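Ticket 3000: Prothero zip case, zipper catches on lining at the curved end
Product: Prothero case, lavender with navy zip
Opened by: Sohail Bugti
Opened: May 7, 2022
Status: Closed

The zip on my Prothero case jams at the rounded end. It closes fine along the straight part, slows down going into the curve, then stops dead. When I back it up there is a bit of dark lining pinched in the teeth. I use the case on a light wood-grain table at home and it mostly stays there, so it isn't getting crushed in a bag.

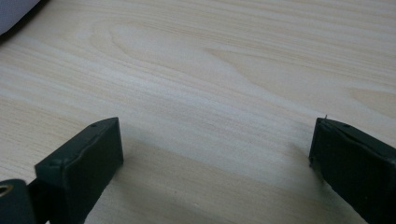
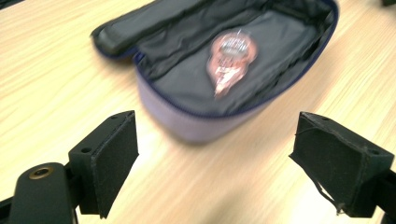 I have had the case since last June. The jamming started a few weeks ago, once or twice a week at first and now nearly every time I close it. I have not washed it. I tried rubbing a pencil on the teeth, which made the slider move more easily on the straight part but did nothing for the curve. I'd like to know if this can be fixed at home or if it has to go back.

Reply from Zestex support

Thanks for writing in. Before we suggest anything, please check the following and let us know what you find.

1. Open the lid all the way and run a fingertip along the inside of the zipper tape, right around the curve. Does the lining feel stitched down the whole way, or can you get a fingernail behind it?
2. Look at the slider from the side. Is the gap between the top and bottom plates even?
3. Does it jam in the same spot when the case has nothing in it?
4. Any missing or bent teeth?

Please don't force the slider over pinched fabric. Hold the lining flat with one hand and ease the slider back the way it came.

Update from Sohail Bugti

Checked all four.

1. Mostly stitched. Going into the curve there is a short stretch where I can get a fingernail behind the lining. The thread there has come out. I can see the needle holes but no thread in them.
2. Gap looks even to me.
3. Emptied it and tried ten closes in a row. It jammed twice, same spot both times. With my things back in, it jams more than that.
4. No missing teeth. One looks a little scuffed.

I also noticed that the lining inside has a lot of slack in it. It doesn't lie against the wall, it bunches up along one side. I don't remember if it was like that when I bought it.

Reply from Zestex support

That is helpful. It sounds like the zip itself is sound and the lining is getting into its path. The lining in this case is a loose bag sewn in at the tape only, so some slack is normal. When the stitching lets go at the curve, the slack has somewhere to go, and it goes into the teeth. A full case pushes it further.

You have two choices. We can send you a prepaid label and have it restitched at our repair bench in Triltham, allow up to 40 days at the moment. Or you can do it by hand. It is a small job if you have sewn on a button before.

If you want to do it by hand:

— Empty the case and leave the lid folded right back.
— Smooth the slack down toward the bottom of the case, away from the tape. A few people use the handle of a wooden spoon.
— Thread a fine needle with dark polyester thread, doubled and knotted.
— Fold the loose edge of the lining under and hold it to the tape with two sewing clips. Pins will do but they tend to wander.
— Sew small stitches through the old needle holes. Start well before the gap and finish well past it. Go through the tape and the lining only. Keep the thread clear of the teeth.
— Knot off on the lining side and trim.
— Close the zip slowly with the case empty, then again with it full.

If you'd like the slack held as well, put one small tack stitch at the bottom of the lining, in the seam. Don't glue it. Fabric glue goes stiff in this cloth and we can't restitch over it if you send it in later.

Update from Sohail Bugti

I went with sewing it. I didn't have dark grey thread so I used navy, and it matches the zip anyway. My first try was too close to the teeth and the slider rode up over the stitches, so I picked it out and did it again further back. The second try took me twenty minutes, mostly finding the old holes.

Closed it ten times empty and ten times full. No jams. There is still a bit of drag going into the curve when it's full, I'd guess from the scuffed tooth. I did the tack stitch at the bottom too. The lining sits lower now but it still wrinkles.

Happy for you to close this. If the drag gets worse I'll open it again.

Reply from Zestex support

Good to hear. For the drag, rub a plain candle along the teeth at the curve and run the slider back and forth, then wipe off whatever is left with a dry cloth. Your case is still under the repair terms and hand stitching doesn't change that. Closing the ticket.

Resolution: lining restitched to zipper tape by customer, lining tacked at base.

Comments

nengate_north: Same thing on my grey one, same spot. Sewing clips were a good tip. I used a curved needle and found it a lot easier around the end.

M.: Does the tack stitch show on the outside?

Sohail Bugti: No, it only goes through the seam allowance. I checked the colour match for nothing.

penny_t: Tried the candle. Works, but use a white one. I used a red one and had to scrub the tape.

Contact support | Repair terms | Copyright 2022 Zestex | Back to top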